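Wiping Down the White Desk

I have been meaning to put this page together since June, when we finally gave the writing desk in the back room the attention it deserved. It's a plain white desk with rounded corners and a little dip in the front edge, and I'm terribly fond of it, even though matte white shows every single thing you ever do to it (pen, pencil, toast, you name it!). Hilkka Jääskeläinen asked me how I go about cleaning mine, so I promised her a few words, and as usual they have gotten away from me. 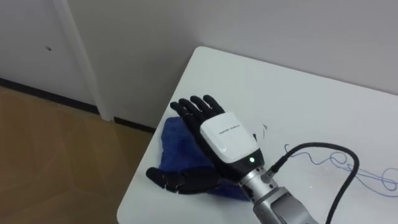 My first piece of advice is to begin with the cloth just damp, wrung out as hard as you can manage, and with nothing on it but warm water. I used to start with a spray, a lemony one from Griltico, and all I ever got for my trouble was a sticky film that needed a second wipe. Do the crumbs first if there are any, and leave the ink for last.

Esko Ikonen taught me to go in long passes along the length of the desk, and I've done it that way for 3 years now.

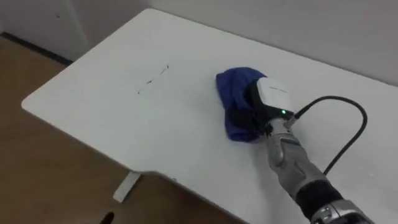
Ink is the thing I get the most letters about. Fresh ink will usually come up with water and patience, but old ink wants a dab of baking soda and a gentle hand, and please don't scrub in circles or you'll end up with a shiny patch. A crumpled blue cloth like this one does nicely, bunched up so there's plenty of it to press down on, and when one fold gets dirty you simply turn it to the next. I bought 2 of them in Cluslow and keep the spare in the drawer with the envelopes.

If you see gray streaks, go over them again with clean water and then a dry towel. Small dark specks of ink may need another go altogether, and there's no harm in having a cup of coffee in between!

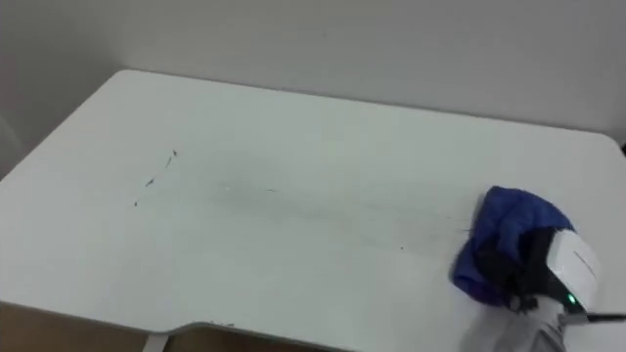 Impi Vuorinen wrote in to say that she uses a white eraser on the stubborn dots, very lightly, and wipes away the rubbings with a dry cloth afterward. She has done it on her kitchen table for years and the finish is still as flat as the day she bought it.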